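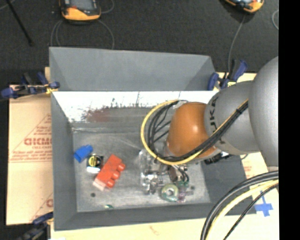 By Savita Sachdeva, staff writer
November
8 comments | 957 shares

Wulan Simanjuntak has strong feelings about bins. I'd barely gotten my coat off before she was telling me that the big gray kind, the sort you can lean right into, is the best thing that ever happened to her sorting habit.

"People go out and buy the little drawers first," she said. "Then they spend a whole evening opening and closing little drawers! Give me one big bin and let me spread out."

She sorts odds and ends for Palturik, a swap shop that takes in craft and office leftovers, and she's been at it long enough to have opinions on everything. Green things, for instance. A ring like a roll of tape, a see-through green scrap next to it, a bit of translucent purple right alongside... I would have put the greens together and felt pretty good about myself. Wulan wouldn't.

"Color is the last thing I look at," she said. "Round goes with round. If it rolls, I want to know where it is."

I asked whether the scuffs and scratches on a bin ever bother her (I'm the type who'd want a new one), and she laughed at me.

"It's a bin. The floor gets worn and cloudy because stuff gets dragged over it all day. I had a reddish stain in one that I scrubbed for about 2 hours, and then I gave up and went to lunch."

Her old sorting partner, Abenezer Gashaw, taught her to keep a cluster on one side and work from the other, and she still does it that way. Mostly she goes left to right, though she admitted she cheats when she's tired. See-through pieces are her least favorite, the clear ones worst of all.

"You look straight at them and you see gray floor," she said. "I use my fingers more than my eyes for those."

Before I left she made me try a batch. I was slow, and I put a purple piece in with the buttons. She fished it back out and handed it to me to do over.

447 likes | Share this story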